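# Robotics club takes on the dishes

The Dafis after-school robotics club has spent its spring on a problem most of its members have been avoiding at home for years. The project, called Teto, aims to teach a robot arm to put away bowls and plates. Work began in April and the first public run is set for Wed 20 May in the school cafeteria, next to the vending machines.

Before an arm can do anything useful it needs to be shown how, and that part falls to the students. They take a hand-held gripper home, stand at the kitchen counter and pick things up with it, over and over, while it records. The club's target is 500 recordings per household. Parents report that the counters have never been so busy, or the sinks so full.

"My son will move a bowl 50 times for the robot," one mother told the spring meeting. "I have asked him to move it once."

Rules are short. No knives, no hot pans, and no borrowing the good china without asking, a line added to the sheet in the second week. Cartoon bowls are fine – the software, according to the students, has no taste.

The finished recordings go to the club's one aging computer, which is named Umex and needs most of a night to get through a batch. Total so far is 1090, and the students voted to throw out a batch in which a younger brother had been left in charge.
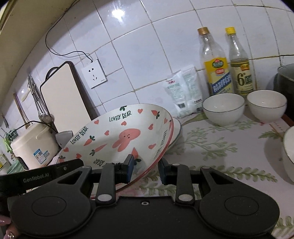
Efa Lewis thinks the club has picked the right chore, and only wishes it had picked it sooner. Bowls are harder than they look, Lewis said, and a team that can get one off a counter without chipping it has learned more than it would from another season of pushing foam blocks around a mat.

The rival Womader club is bringing a machine that folds towels. Both teams get 2 tries on the day, and whoever loses does the cafeteria trays by hand.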